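Istby cell (two-arm sorting bench)
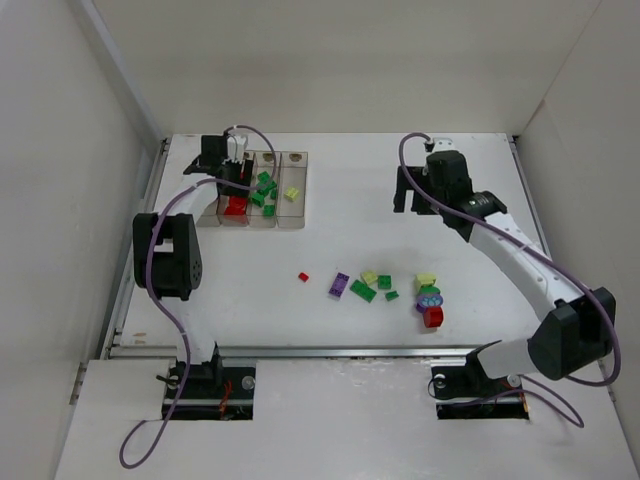

The Istby is a tabletop sorting cell with two small arms working side by side inside a three-walled white box. I've been looking after one at Nistis for a good while now, and since this wiki had nothing on it except a part number, I'm writing the article myself (sorry in advance to anyone who likes their encyclopedias dry!). Rochelle Hutchins did the original wiring and has corrected me twice already.

Layout

Both arms mount at the front edge, with their bases dropping through cutouts in the lower panel into the hardware underneath. A long metal rail runs along the front of the work surface. The usual job is building blocks, sorted by colour into a clear plastic tray with four compartments at the back left. Red goes far left, green gets the middle two, and the yellow-green ones have the far right to themselves. Purple has no home in our setup, so we lift those out by hand.

Cables

Each gripper has a lavender cable that comes down over the arm and past the big black joint. This is where most of your trouble will come from. The cable needs a generous loop at the joint, more than looks tidy, and I once zip-tied mine up nice and neat and spent the whole of July chasing a gripper that dropped out whenever the arm reached for the tray. Leave it floppy. The thin red and orange wires down at the left base are another matter, and you shouldn't touch them with the power on.

Setting up

Home the left arm first, then the right, with the table clear. Our controller (a Yazzie, second-hand) lets you do both together and I really wouldn't, they share the middle of the table and the software doesn't mind one bit if they meet there. Then teach the tray. You need one point over each compartment, and the gripper should hover with the fingers clear of the dividers before you save it. Run it at 40 per cent speed for the first 17 picks.

Routine care

Wipe the table with a damp cloth, never solvent. Scuffs near the front rail are normal and don't bother the arms. Every 200 hours, check the base bolts and clean the gripper fingers. Fault 434 means a gripper has lost its signal, so go back and look at the cable before you order anything.

Stacked blocks are still a weak point. The fingers tend to grab two at once, and Birdie Kapoor is working on a fix using the Iltov plug-in. I'll add a section when she's got it going.

Last edited January 3, 2019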